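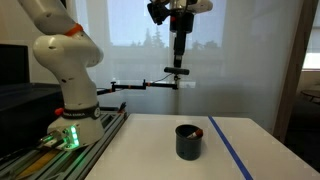
19 Apr 2022
Cunwood bench notes, white table and cups

Short day at the table, long day at the sink, so most of this is about cups again. Sorry, Natnael, I know you wanted the shelf plan. It's at the end and it's not much of a plan yet.

First the tape. I pulled up the old blue line this morning and put a fresh one down. The old one had gone furry along one side, and every time I wiped the table the cloth caught on it and lifted a bit more. It came off in two long pieces and a lot of little ones. There was a gray smear of glue left behind that took me longer than the taping did. Warm water did nothing, dish soap did a little, and in the end it was rubbing alcohol on a folded paper towel, left to sit for a minute and then pushed off with an old plastic card. Please don't use the metal scraper on this top! Somebody has before, over by the right corner, and the scratch holds dirt no matter what I do to it.

The new line runs the same way as the old one, on the slant, from the back edge a bit right of center down to the front edge on the right. I know it looks crooked if you walk up to it cold. Huw asked me (again) whether we couldn't just have it square to the edge like normal people. We could, but then the right side gets too skinny at the back and too generous at the front, or the other way around, I've drawn it both ways and didn't like either. So it's slanted and it stays slanted. Left of the line is for the thing you're working with, right of the line is for whatever you've just put down and will want in a second. Keep your coffee off both, please.

One thing about laying tape that long: don't pull it tight. I stretched the first try and by the time I'd gotten the kettle on, the end at the back had crept up off the table. Second try I let it lie down under its own weight and pressed it with the side of my thumb, back to front, and it's been flat since. Rolls are in the drawer under the window, the one that sticks.

Now cups. The dark gray-green one is out on the table, near the middle, and I'd like it to stay the reference cup for a while. It's the one with the slightly flared rim and the little round hole low on the front. People keep picking it up and asking me if it's broken. It isn't, it's a Liem, and they come with the hole. I've been turning it so the hole faces front every time I set it down, which is a dumb little habit, but it means I can tell at a glance whether somebody has moved it. If you use it, hole to the front when you're done. Humor me.

The color is giving me mixed feelings. On the white top it shows up beautifully, you can't lose it. On the shelf, though, it turns into a shadow, and I spent a good ten minutes yesterday looking for a cup that was right in front of my face. Natnael says put a dot of paint on the bottom. I say then you'd have to pick up every cup to find the right one. We're both sort of right, and nothing got painted.

I had a go with some of the others from the Bistidberg box for comparison. The tall straight ones are nice to hold but tippy, I knocked one over with my sleeve just reaching for the pencil. The short fat ones don't tip at all and are annoying in every other way: they don't nest, they don't stack upside down, and two of them take up as much shelf as four of anything else. The flared rim on the Liem helps more than I expected. There's something for your fingers to stop against when you lift it from the top, so you don't have to squeeze. I'd been calling it decoration. I take that back.

Filled weights, for anyone who cares, with dried lentils because water and that hole do not get along (ask me how I know, or look at my left shoe). I went with 155 grams of lentils as a comfortable fill and 80 as the light one. At 155 the cup feels planted and you can bump the table without it wandering. At 80 it still stands fine but it'll skate if you nudge it low down. The odd lentil finds the hole and wedges there, which is a pain. A toothpick gets it out. Rice just pours straight through, so don't.

Also tried a square of shelf liner under the cup. It stopped the skating completely and I hated it. It picks up crumbs, it curls at the corners, and the cup doesn't come away cleanly when you lift it. The liner has gone in the scrap bin if anybody wants it for a drawer.

Washing: everything from the Bistidberg box has been through the sink once. The price labels on the bottoms are a menace. Soak them, peel what peels, cooking oil on the rest, then soap twice. I've left three or four stubborn ones soaking in the gray tub, so don't tip it out tonight thinking it's dirty water. It is dirty water, but there are cups in it.

Ordering. Karnard has the cups back in, item 713, and they'll sell them loose now, so we needn't take a whole case. I'd like a second dark one the same as the reference and a couple in something lighter for the shelf. Huw, if you're putting an order through anyway, could you add those, and another roll of the blue tape in the same width? The wide stuff we got in the winter eats up too much table.

Shelf, as promised. The gap between the lower two boards is some 70 millimeters too tall for cups and a touch too short for the pitchers, so at present it's good for nothing except hiding things. I want to drop the upper board one notch. That means emptying it, and I ran out of afternoon. Natnael, if you get in before me, the jars on that board can go on the cart by the door, lids checked first. The one with the screws has a lid that only looks closed.

Still to do: drawer runner, toothpicks (we're out), wipe down the right side of the table again once the alcohol smell's gone and see if that gray smear comes back.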